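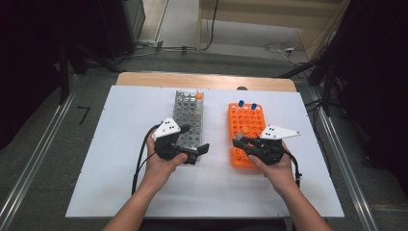

Two tube racks, one gray metal and one orange plastic, on a white work board.

The test tube rack rarely appears in an annual report. It is bought in quantity, replaced without discussion, and noticed mainly when it is missing from the bench. Yet the rack determines how a teaching laboratory is organized, and for the past year it has been the subject of a careful review at the Travelmont Center for Laboratory Practice.

The review began in October with an inventory of the Center's storerooms. Staff recorded 366 racks of 11 different patterns, with a combined capacity of more than 2,170 tubes. Some dated from the opening of the building. Others had arrived with sample kits and had never been entered in the register. Few of the older patterns matched one another in height, and several no longer accepted the screw-cap tubes now used in every introductory course.

Metal and plastic racks were assessed separately. Metal racks are heavy and stay where they are put, a quality that instructors value on crowded tables. A tall block with rows of round holes holds a tube well down its length, and only the cap may show above the surface. Plastic racks are lighter and easier to carry to a sink or a shelf. They are also available in strong colors, and the Center's instructors reported that an orange rack is seldom left behind at the end of a session.

The color of the caps received equal attention. Under the previous arrangement, each instructor chose a scheme at the start of the term, and tubes passed from one course to another often carried the wrong meaning with them. The guidelines now in force, known within the Center as the Trullus scheme, assign blue caps to reference samples and orange caps to working samples. Blue is placed in the back row. Orange is placed farther forward, with empty holes left on either side so that a tube can be lifted without disturbing its neighbors.
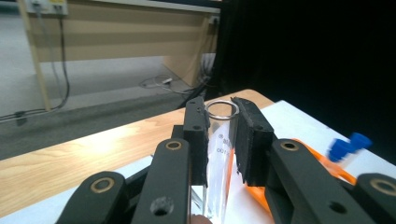

Tubes themselves were the last item to be settled. The Center had for many years purchased clear plastic tubes from two suppliers, Stirutar and Tsoukalas, and the stocks had become mixed. Both were found suitable for teaching. The guidelines ask only that each course draw from a single stock, that graduations be legible before a tube is issued, and that any tube with a worn scale be set aside for storage use. Students are taught to read the scale at eye level, with the tube held upright, and to record the value before the tube is returned to its place.

The guidelines also address the open tube. A cap removed during work is to be placed on the board beside the rack, and a tube found lying on its side is to be stood up and checked before any other task continues. Racks are filled from the back row forward and emptied in the reverse order.

The revised inventory will be published with the Center's spring course materials. Departments wishing to exchange older racks may apply to the storeroom until the end of the current term.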